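Why I stopped buying firewood by the truckload

January 29, 2020

So we got through another cold snap, and I have opinions about firewood again. If you've read this blog for more than one winter you knew this was coming!

When we moved into the house on Trorberg Road the stove was the thing that sold me. The kitchen was awful, the bathroom was worse, but there was this squat little black stove in the corner and I could see myself next to it with a book and a blanket (and a dog, but that took longer to arrange). What I couldn't see was how much wood the thing eats.

Our first November I called the first number I found and had a whole truckload tipped on the driveway. It cost me 200 dollars and took two of us most of a weekend to stack, and a good part of it hissed and spat and wouldn't catch. The glass on the stove door went black in an evening. I smelled like a campfire at work and got asked about it more than once.

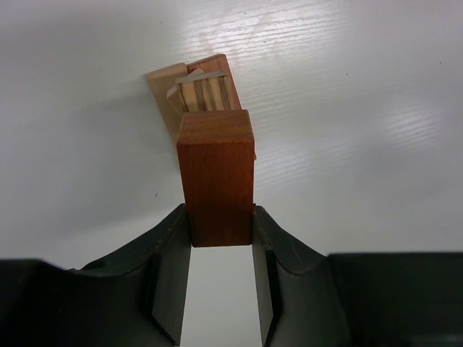 Keerthana Thampi
Writer, stove owner, reluctant stacker of logs

Anyway, a neighbor finally took pity on me and lent me her moisture meter. You split a log, poke the pins into the fresh side and read the number. Mine were terrible. The seller had called it seasoned, and I guess one summer under a tarp is a season of some kind, but it wasn't anywhere near dry enough to burn.

These days I buy small. There's a yard outside town called Nic Aodha that lets you pick through the pile and fill your own car, and I go every couple of weeks when the weather's bad. It costs more per log and my trunk is full of bark, but I haven't had a smoky evening since before Christmas. I like ash best. Oak is lovely too if somebody else has been patient with it for a couple of years. Birch goes up fast and smells great, so I keep a few pieces for when people come over and I want to look like I know what I'm doing.

Kindling is where I used to waste the most money – those little net bags at the gas station are a racket. Now I save offcuts from anyone who'll give them to me, as long as they're bare wood with no paint or stain or glue, and I split them thin with a hatchet out on the back step. Nearly 50 sticks fit in the old enamel bucket and that does us a good while.

I did try the fire starters from Kinduder that everybody was raving about. They're fine! They light, they burn, they smell a bit like crayons. I went back to newspaper.

Next job is the woodshed roof, which has been dripping on the left side since the fall. I've got the felt and the nails and no ladder, so if you're local and have one that reaches over 6 feet, please write to me. I'll pay you in soup.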